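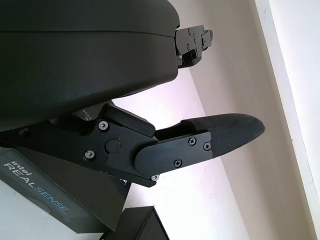
Rudovora Basketball Club
Youth and Community Programme: Interim Report to the Tijani Fund
Submitted Sat 20 March by Rakiya Olatunji, Programme Manager

1. Period covered

The report covers the programme from its start in August to the end of the second school half-term. It follows the headings in the grant agreement. Spending is set out in the separate budget sheet and is only mentioned where it has affected delivery.

2. Participation

Registered players now stand at 979 across all age groups. Total attendances for the period were 2,803, counted from the signed registers kept at each session. Taster days in schools are excluded from both figures, as agreed at the first review.

Attendance was strongest in the under-12 and under-14 groups. The under-16 girls' group fell below its planned size before the winter break and was merged with the under-18s for four weeks. It has since gone back to its own slot on Thursdays, one hour earlier than before. Numbers have held up but remain under target.

The Zuvuvberg sessions started three weeks late. The hall floor failed its slip test and had to be resealed, and the school would not release the smaller gym during exams. The lost sessions have been added to the end of the block.

3. Coaching

Of the 77 coaching places funded, 67 have been filled and the holders have passed the entry-level course. The other ten are held over to the summer intake. Six of these are reserved for table officials who wish to move into coaching and cannot do both courses in one season.

Two senior coaches left during the period, one for a full-time post with another club and one on health grounds. One has been replaced. The second post has been advertised twice – the first round drew no applicant with the required safeguarding certificate – and interviews are now arranged.

Session plans have been rewritten to give more time to small-sided play. Coaches reported that full-court games with the youngest groups left several players without a touch of the ball for long spells. Three-on-three on half courts is now the default up to under-12. The change requires one more adult per hall, and the rota has been adjusted.

4. Competition

The Pruler League admitted our under-14 boys and under-14 girls as new entries. The boys are mid-table. The girls have lost more games than they have won, mostly by single figures, and their turnover count has come down since the press-break work began. Shooting from the free-throw line remains poor in both squads.

One away fixture was forfeited when the minibus failed its inspection that morning. The league fined the club and declined our request to replay. The fine was paid from club funds and has not been charged to the grant.

5. Facilities and equipment

Four height-adjustable hoops were bought and are in use. A fifth was returned with a bent winding handle and the supplier has credited the cost. The scoreboard at the main hall works, but the shot clock on the east basket loses time and is switched off for matches – officials use a hand-held unit.

Storage at Zuvuvberg is not adequate. Balls are carried in by coaches each week. We have asked the school for a lockable cupboard and await a reply.

6. Risks

The main risk is hall hire. Our rate at the main hall is fixed only until the end of the season and the operator has said it will rise. A move to a cheaper venue would mean losing the second court.

The unfilled coaching post is a lesser risk. If it is still vacant at the start of next term, the Monday under-16 boys' session will be run by the programme manager.

7. Next period

Work planned before the final report:
Summer coaching course, ten places
Recovery of the lost Zuvuvberg sessions
Entry of an under-16 girls' squad for the Pruler League, subject to numbers
Player and parent survey, paper and online

8. Request to the Fund

We ask for approval to move the credit from the returned hoop to the hall hire line. No other change to the budget is sought. A decision by the next quarterly payment would allow us to confirm the summer bookings.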